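Skuvine at Work: Your Questions

Will I lose my job to the arm?
No, and we do understand why people ask. All 146 of us at Merrick keep our posts, and those who packed by hand will be trained to set up and mind the cell, at the same pay.

Do I need to be good with computers?
Not a bit! Training lasts 2 days, and you begin at the practice table, moving coloured blocks to a taped outline — slowly, with plenty of tea.

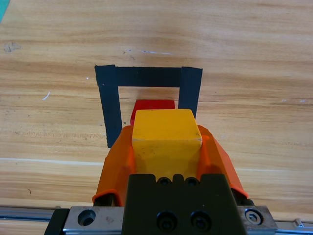
Anahera Rakena found that her wrists ached less by May, though she does miss the chatter on the old line.

Whom do I ask about shifts?
Stelios Economou, any morning.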